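About us

Hello! I'm Iñaki, and together with Consuelo Palacios I run Cerora, a small software firm in Plotholm. We write the code that sits between what a robot sees and what its arms do next. We don't build robots, we don't sell robots, and if you ring up wanting to buy one I'll be very nice about it and give you somebody else's number.

Cerora began in November, in the back half of a shop that used to sell curtains. Consuelo had spent years writing motion planners for packing lines and I'd been doing camera calibration, and we kept meeting in the same corner of the same argument: why does an arm that can reach a shelf perfectly well fold itself into a knot on the way there? We still have that argument most weeks. There are 16 of us now, so at least it's a livelier one, and we've moved upstairs where the heating works.

Our main product is a planner called Drendik. You give it a robot model, a picture of the surroundings and a place you'd like the grippers to end up, and it hands back a path that doesn't hit the furniture (or the other arm, which is the harder half of the job). Drendik runs on its own or alongside Maldonado, our perception package, named after the street where we ate far too many sandwiches while writing it. Most of our customers start with one and come back for the other — I'd like to call that clever marketing but we just priced them sensibly.

Nearly everything we make gets tried in simulated homes first. We build rooms, swap the wall and floor finishes for whatever comes up, and let the planner get on with it.
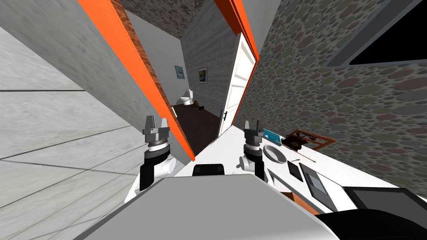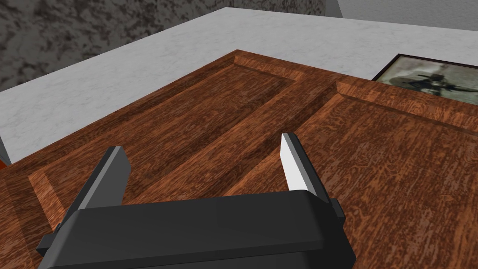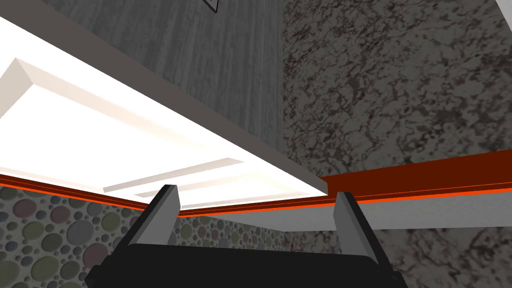

People who visit us always ask about the decorating, and I'm happy to talk about it for as long as they'll stand there! Maldonado has to find edges and flat surfaces wherever it's put, and a network that has only ever met plain cream walls gets terribly confused by anything livelier. So our rooms have loud ones. The pebble-patterned wall beside the bathroom doorway in the first picture is the sort of thing I mean: all those rounded stones in green and mauve, and right in front of them a plain white counter with small things lying on it. The job is to find the counter and the things, and leave the stones alone. Consuelo thinks I enjoy picking the patterns too much. She's right.

The other big piece of work this year is view handling. A camera that rides on an arm sees the world at every silly angle going, and we want the software to keep hold of where a surface is when the view tips over. Our regression suite has 561 planning problems in it and runs every night. I read the failures over my first coffee, which is either devotion or a bad habit, and anything that fails twice goes up on the whiteboard until somebody fixes it or draws a moustache on it.

What's it like to work with us? Fairly informal. You'll talk to the person who writes the code, you'll get our test results with the bad ones left in, and we'll tell you early if your robot isn't a good match for Drendik. At the moment we support 19 arm models and a handful of grippers. If yours isn't among them, ask anyway — adding one is mostly a matter of getting decent joint limits out of the manufacturer, and Consuelo is extremely good at pestering.

We take on students every summer too. Write a few lines about something you've built, working or otherwise, and send it through the contact form. Visitors are welcome in Plotholm most afternoons. Ring the top bell, the bottom one belongs to the dentist.

Iñaki Mateos
Page last updated July 16, 2019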